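Drulbridge jaws vs stock Mendwood jaws on thin and shiny parts

Board: Grippers, arms and end effectors

coldchisel
2021-03-04

I've been promising to write this up since the last argument on here, so I'm doing it now before I lose my notes. Drulbridge say their new jaw set will pick up "thin, clear and reflective parts without tuning". I don't believe any sentence with "without tuning" in it, and I bought a set with my own money to find out.

Both arms run the same Drovness controller on the same firmware. I did every part with the stock Mendwood jaws first, then swapped to Drulbridge and did it again. 20 tries per part per jaw set, driven by the same saved policy, no hand on the sticks. A try counts if the part leaves the table and stays in the jaws while the arm lifts and holds. Slow picks count the same as quick ones. Pinching the table and dragging the part along it doesn't count, whatever the sales video suggests.

1. Clear coil

I started with this because it's the part I expected both to fail on. It's see-through, it's springy, and on white marble the camera has very little to go on. The coil goes between the grippers and either arm may take it.

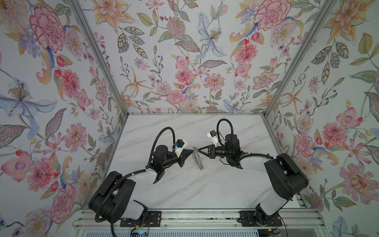 Clear coil between the two grippers, part 1.

Mendwood: 6. Drulbridge: 7.

That is one more pick, and I'm not going to call it an improvement. Watching the logs back, most of the misses on both sets were the arm going to the wrong place altogether. The jaws shut beautifully on nothing. You can bolt whatever you like to the end of the wrist and it won't help if the thing doesn't know where the part is. I suspect it was steering by the glints and little else, but I can't prove that from what I logged.

When the jaws did land on the coil, it sprang out sideways with the Mendwood set more than with the Drulbridge set. I'll give them that much. I didn't keep a separate tally of it, so treat it as an impression.

2. Toothed ring

Flat metal ring, big open centre, small teeth round the outside. It lies flat on the marble and there's hardly any edge to get under. The teeth are the only help you get. I let both arms come in together for this one, with either allowed to make the lift.

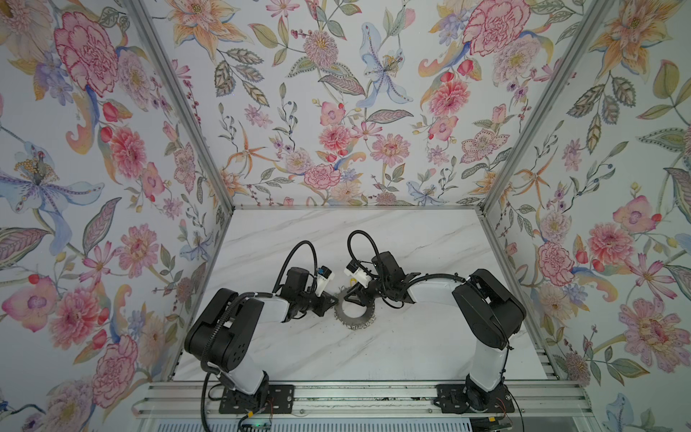 3. Key-ring plate

I'll do the ring result here as well so the numbers sit together. Ring: Mendwood 2, Drulbridge 7. So there is a real gap on something, and I'd be lying if I said it didn't annoy me slightly. The jaw tips on the Drulbridge set come to a thinner edge and they catch under the teeth. Fine. A file and a quiet evening might get you the same edge on the stock ones, and that's next on my list.

The plate is the nasty one. It's a long steel oval with a slot down the middle and split rings threaded along both edges. The rings flop about and tangle, so it's never the same shape twice. The sensible grab is through the slot, with a finger down into the middle of it, and that's where the policy mostly goes.

I don't have a clean score to give you. I stopped the Mendwood run early after a ring got caught round a jaw and I had to stop the arm, and it didn't seem fair to run the other set to the end and compare the two. What I can say is that both got the finger into the slot often enough, and both then lost the plate when it swung. I could see the approach well enough from the wrist camera, though the glare on the right of the table makes a mess of that side. 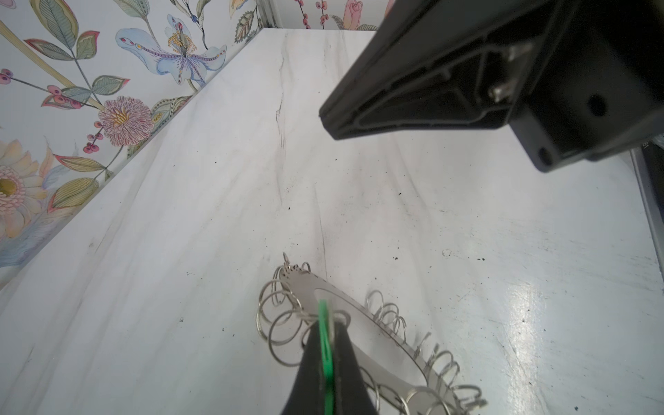
Yuzhen Yan
I'd throw out the ring result too, if I'm honest with you. You ran Mendwood first on every part. The policy is the same but the arms aren't: joints warm up, belts settle, and whatever you learned about placing the ring went into the second run. Five extra picks could easily be that. Did you go back and do Mendwood again afterwards?

coldchisel
No, and that's a fair hit. I placed the ring on the same spot by eye each time, so there's some of me in it as well. I'll rerun with the sets swapped over. It takes an age to change the jaws, which is my only excuse.

tapered_pin
Don't agree with Yuzhen here. Warm joints don't get a tip under a flat ring. I've had the Drulbridge set since September and the thin edge is the whole point of them. They're rubbish at anything heavy and they wear fast, but flat metal on a hard table is what they're good at. I'd trust that result over the coil one.

Yuzhen Yan
Perhaps. But "I've had them a while and they're good" is what people said about the last set as well, and half of those are for sale on this board. I'm only asking for the order to be swapped. If the gap is real it'll still be there.

halfnut
Can we talk about the coil? You're testing jaws with a part the camera can't see. All you've measured is the camera. Take the policy out of it, drive the arm by hand to a fixed point over the coil, close, lift. Then you've got a jaw test.

coldchisel
I thought about that and decided against it, because the claim was "clear parts without tuning". If Drulbridge want to print that on the box they can be tested on it. But yes, a fixed-point run would tell us more about the sideways spring-out business. I'll add it.

halfnut
Then at least split the misses. "Went to the wrong place" in one column, "touched it and lost it" in another. As it stands a 7 and a 6 tell me nothing about either set.

coldchisel
Agreed. I have the logs so I can probably do that without rerunning anything. Give me the weekend.

scrapbin
Has anybody tried the Lu pads on the Mendwood jaws? They're a fraction of the price. I glued a pair on mine for sheet metal and they were all right until the glue let go.

tapered_pin
They're too thick. You'd never get under that ring with them. Might do well on the key-ring plate though, you want something soft in the slot so it doesn't swing.

scrapbin
It was the plate I was thinking of. What was the closing force set to for that one?

coldchisel
Default on the Drovness, both sets. I didn't touch it. Before anyone says so, yes, the default may suit one set better than the other, and Drulbridge's leaflet doesn't give a figure at all -- I looked. I asked their support and got the leaflet back as an attachment.

Yuzhen Yan
That would put me off more than any of the scores.

tapered_pin
Mine's set a notch under default and the swing is a lot less. Try it before you write the plate off. It's in the tool menu, second page, and it forgets the setting when you power down, so check it every time.

coldchisel
Didn't know it forgot. Now I want to check what mine was on for the ring. Back when I've been through the logs.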